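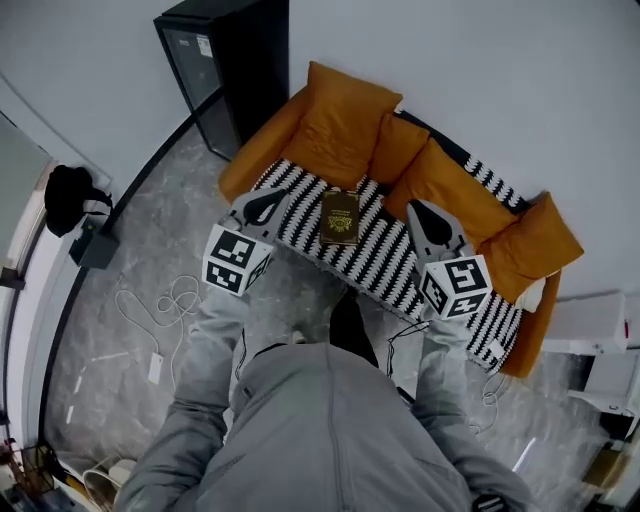

Start with the question of where people read at home. Most of the answers we got at Okell were the couch, the bed and the kitchen table, in that order. Very few people named a desk or a chair with a reading lamp. So a lot of a book's life is spent lying flat on a seat cushion, like the small dark brown one on the mustard-orange sofa, and when we design a book we should be thinking about that surface too. Gold on a dark cover does well there. It shows up even with a busy striped throw right next to it. Pause and let them look at the cover for a few seconds before moving on.

Next section is size. I want to spend more time on this than I did in April, when I rushed it. Small hardcovers cost us more per page than people expect. The boards and the case-making are close to the same price whatever the trim, so shrinking the book saves paper and very little else. Say this slowly. Someone will ask about paperback -- the answer is that I'm only covering cloth and paper-over-board tonight, and the paperback numbers are in the handout.

Print run. Our first small-format title was the Dratum walking guide. We ordered 1000 copies, and the bill from the bindery came to 3815 dollars for the casing alone. Put that number up and leave it up. We had budgeted for less, because the quote we were working from did not include the stamping die or the second pass. Always ask if the die is in the quote. Ask who keeps it afterward, too. We had to pay for a new one on the reprint.

Foil. Keep this part practical. Thin letters fill in. Anything with a fine serif under 28 point gave us trouble on cloth, and we ended up redrawing the title by hand. Simple emblems stamp well if the lines have room between them. On a smooth paper cover you can go a good deal finer. Foil also rubs. The corners go first, then the spine where the hand holds it. We tested this by carrying five copies in coat pockets for a month and comparing them. Pass the five copies around now, and ask for them back (last time one went home with somebody).

Color. Dark browns and blues hide handling. Black shows every fingerprint, matte black most of all. Cream looks good in the store and bad by the second reader. The Rajput series went from cream to dark green for that reason, and returns for shelf wear dropped.

Opening. A small book with a tight spine will not stay open by itself, and people who read lying down notice it right away. Bring up sewn versus glued here. Show the Huvico sample first, then the glued one. Press both open on the lectern and take your hands off. If the lectern is slanted, use the table in front.

Skip the grain direction part if it is past 7:40. If there is time, do the paper strip test -- tear one strip each way, hold them both up.

Questions. Likely ones are dust jackets, ribbon markers and minimum orders. Ribbons are cheap but have to be decided before binding. On jackets, I think most small books are better without one, and I can say so. Minimum orders vary too much to give a figure, so send people to the list at the back of the handout.

Handouts are in the blue folder. Remind them about the sign-up sheet by the door.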